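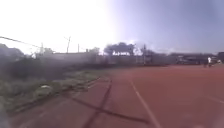
The track at Larklow, hedge side. Weeds along the edging again.

11 March 2019

Spent the whole morning on this track and came home with sore knees and a head full of opinions, so I'd better get them down before supper.

The question on the table (Macario's question, he brought it up before I'd even locked the car) is whether we should get on the list for one of those Plesberg machines. He's seen it on video, cutting grass and sweeping and picking up litter, all with no one holding the handle. He's completely sold! I'm maybe a third sold. I've had one of the little round vacuums at home since last July and I love it dearly, but I still have to pick up every sock before I let it loose, and it gets itself wedged under the radiator in the hall about as often as it finishes. So I do wonder who'd be following the big one around.

I gave it a fair think while I worked. Sweeping the lanes, sure. It's flat, it's one color, it goes on and on, and the white lines would give a machine something to steer by. 700 passes with a push broom is no way for a grown woman to spend her fifties and I'd hand that job over tomorrow. The mowing I'd hand over too, on the football side where it's all level.

The verge is another story. It's grass and weeds and bare dirt all mixed up together, and the edging strip stands up proud of the track, so whatever you send along there has to work right up against it and not chew it. I do it with a half-moon cutter and a kneeling pad. Some of those tufts I pull and some I leave, and if you asked me how I decide I couldn't tell you. And then the litter! Something white lying flat in the grass just past the strip - paper, or a plastic bag, I couldn't have said from where I was standing. Macario says the machine can tell. I say let it come and show me.

Then there's the big dark X in the lane next to the grass. Scuffs, or tire marks, or the seams coming up, we argued it back and forth for ages. If it's tire I'd go at it with the stiff brush and the citrus stuff, and if it's a seam I wouldn't touch it with a brush at all, I'd phone Keane and have them look at the glue. So that's two opposite jobs and you pick by getting down there and running your thumb over it. Is there a robot with a thumb yet? Sigrun Hägglund says there is, at the place in Eddale where her nephew works, and that it can fold a towel. How long does it take, I asked. She said she'd ask him.

Macario did the sums on the back of my delivery note. The machine rents at 171 a week and he thinks it saves us 122 of what we pay out now, so we'd be behind before it ever got stuck in a hedge. He says the price will come down. It might! The vacuum did, by 100, the month after I bought mine.

I told him to ask them for a trial anyway, lanes only, and I'll keep the verge. He looked pleased with that.

Must remember - new pad for the kneeler, citrus cleaner, call Keane re the X. And empty the vacuum, it's been flashing at me since breakfast.

3 comments
14 shares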